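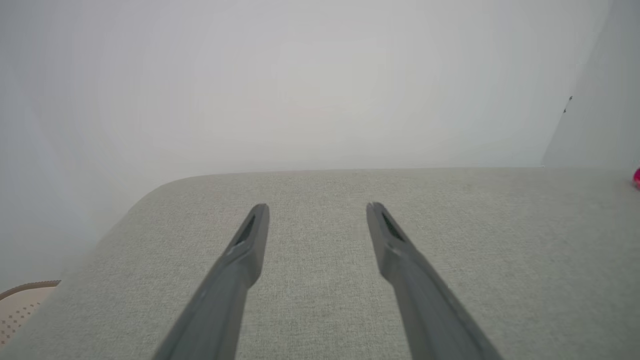 Questions I get about living at Drumville

I've lived in Drumville for nearly 10 years and I answer the newcomer emails, so these are the things people ask me most. If yours isn't on the list, write to the welcome desk and it'll get to me sooner or later!

Do I have to join the club to live here?

No. Your monthly dues cover the trails, the lawns along the main road and the small pool on Hoxha Lane. The Prallitz Club (big pool, gym, tennis) is a separate membership and you can skip it. I skipped it my first year, then caved in June when it got hot.

Can I try the club before I sign up?

Yes, ask at the front desk for a guest week. You get one per household, so don't burn it in the month when the big pool is closed for resurfacing like I did. The dates for that go up in the lobby, usually in December.

How many guests can I bring to the pool?

2 per household at a time on the regular pass. If you've got family in town (my sister shows up with the whole crew every summer) you can buy extra day passes at the desk. They don't sell them at the gate, so stop in on your way over.

Can my teenager use the gym alone?

From age 17, yes, with their own card. Younger kids need an adult in the room with them, and the staff do check. Mine complained about it for ages and then lost interest in the gym completely.

Where do I park for the trails?

The lot at Dostance Field is the easy one. It fills up early when there's a soccer tournament, and then I go around to the gravel lot behind the tennis courts, where there's usually a spot. Please don't park on the grass by the creek - it's softer than it looks and I've seen a minivan get stuck in there.

Are dogs allowed?

On the trails, yes, on a leash. Not on the fields and not inside either pool fence. There's a fenced dog run past the community garden with a water spigot, but bring your own bowl.

How do I book a tennis court?

Through the resident page, or call the club. Courts can be booked up to 19 days ahead and the evening slots go fast. Mornings are pretty quiet, and I love it out there around 7 a.m. with the sprinklers going on the next field over.

Can I rent the clubhouse for a party?

You can, club member or not, though members pay less. The kitchen comes with it but the patio is extra, so read the form all the way through. Music has to be off by 10 p.m. Cleaning is on you, and the vacuum is in the closet next to the restrooms.

My gate card stopped working. Now what?

Try it at the other gate first (the reader on Hoxha Lane is fussy). If it still won't work, take it to the front desk and they'll reset it while you wait.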